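Call for participants: help us write the good practice guide for home recording with hand-held grippers

Last updated: August 16, 2018

We are looking for people who would like to spend a little of their spare time helping us to work out how household robots ought to be taught, and, just as importantly, how the people doing the teaching ought to be looked after. You do not need to know anything at all about robots. You do need patience, two reasonably steady hands and a willingness to tell us when one of our rules is daft.

The Senano project has been collecting recordings of everyday household work for a while now, first in our own rooms at Drandholm and more lately in flats and houses lent to us by kind people in Skikodham. A participant holds a gripper in each hand and does ordinary things with them, such as picking up, moving, folding and putting away, and the recordings are later used to teach a robot arm the same movements. It is pleasant work, and people who come for one session very often ask to come back for more. What we have not had, and what we badly want before the next round of recordings, is a proper set of written rules that everyone follows in the same way. At present we have a draft of 7 pages, put together mostly in the evenings by our coordinator, Darius Lepik, and it needs trying out by people who did not write it.

What you would be doing

Each participant takes part in four sessions of two hours each. In the first you will be shown how to hold the grippers and will practise for as long as you like (please do not feel you must hurry, as we would much prefer you to be comfortable). In the second and third you will carry out a list of household tasks while following the draft rules, with one of us sitting nearby to answer questions and make notes. The fourth is a conversation over tea and something to eat, where we go through the draft together and you tell us what was unclear, what got in the way and what we have left out altogether.

We should say a word about the sort of rules we mean. Some are about the room: where cables may run, what has to be moved before recording starts, what to do about mirrors and windows that may show more of a home or a person than the household had in mind. Some are about the equipment, for instance checking that the marker cubes are firmly seated before every session and that their faces are clean, and stopping at once if one of them works loose. And some are about you - how long a person should go on without a rest, who may watch the recordings afterwards, and how you go about asking for one to be deleted.

The draft at present says the following, and we would be glad to have every line of it argued with:

- Rest for ten minutes after every half hour of recording, whether or not you feel tired.
- Wear closed, flat shoes.
- Keep both hands on the grippers while an object is held between them, and put the object down before you speak to anyone or adjust anything.
- Walk through the room once before starting, and look at the floor as well as the furniture.
- Letters, photographs and anything with a name on it go in a drawer or in another room.
- Anyone in the household may stop a session at any time and does not have to give a reason.

The line about cables has already been rewritten three times. Our colleagues at Barajas, who run sessions of their own and have been very generous with their advice, want every cable taped down. Darius thinks tape is unkind to other people's floors and would sooner have cables kept to the walls. We would very much like to hear what you make of it once you have tried working both ways.

Many of the tasks need two grippers on one object, and these are the ones we most want your opinion on, as the draft is rather thin there.

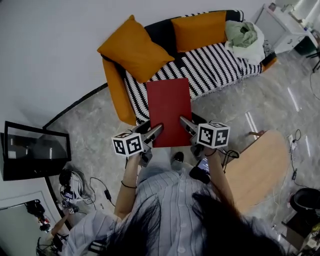 Holding a red board between two grippers in front of a sofa. Each gripper carries a marker cube.

Who can take part

Anyone aged 18 or over who lives within easy reach of Skikodham. We are keen to have a good mixture of people, left-handed as well as right-handed, tall and short, tidy and not so tidy. If you have trouble with your wrists or shoulders, do please still write to us, as a rule that only suits strong wrists is not much of a rule, and we can shorten the sessions or leave out the heavier objects. Our rooms are on the ground floor and there is a step-free way in at the side.

What you will receive

We pay 800 crowns for each of the first three sessions and for the closing conversation too, and we cover your local bus or train fares. If you are willing to have the recording sessions held in your own home, there is a further payment of 2000 crowns to the household, made once, after the last visit. You will also get a printed copy of the finished guide, with your name among the thanks if you would like it there.

How to apply

Please write a short letter or message to Darius Lepik at the Senano project office, Drandholm, telling us a little about yourself, which hand you favour and whether mornings, afternoons or evenings suit you best. There is no form to fill in. We will send you the draft rules and the consent sheet to read at home before you decide anything, and you are welcome to come and see the rooms and try the grippers first. Sessions begin as soon as we have enough people, and we reply to everybody who writes, though it may take us a week or so.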